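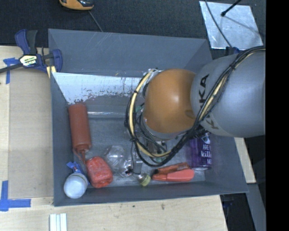 Bin picking at our place: who is this for?

Home | Forums | Shop Floor | Search

totebag_ted
Kernow put an arm on the mixed returns bins in November. Used to be 3 of us on that line. Now it's 2, and I'm the one who "supports" it, meaning I stand there in safety glasses while it thinks about a squeeze bottle.

lineside
Same at Hesau. My back stopped hurting, so I'm not complaining. Did they cut the third person or move them?

totebag_ted
Moved to packing. She likes it better, which ruins my speech.

grommet7
Give it a year. They said "moved" to us too. 500 picks a shift was the target and then it was everybody's target, people included.

lineside
That's a manager problem. The arm didn't write your target.

grommet7
No, it just gets quoted a lot.

pallet_jack_b
Whoever did those cables loves zip ties more than I do. Do you get training, or only the glasses?

totebag_ted
30 minutes and a binder. Pay is the same, title is longer. I also get blamed for clear plastic now – the old crew never got blamed for clear plastic.

grommet7
Ask for the rate that goes with the title. In writing.

Contact us | © 2022 Alla Boards | Back to top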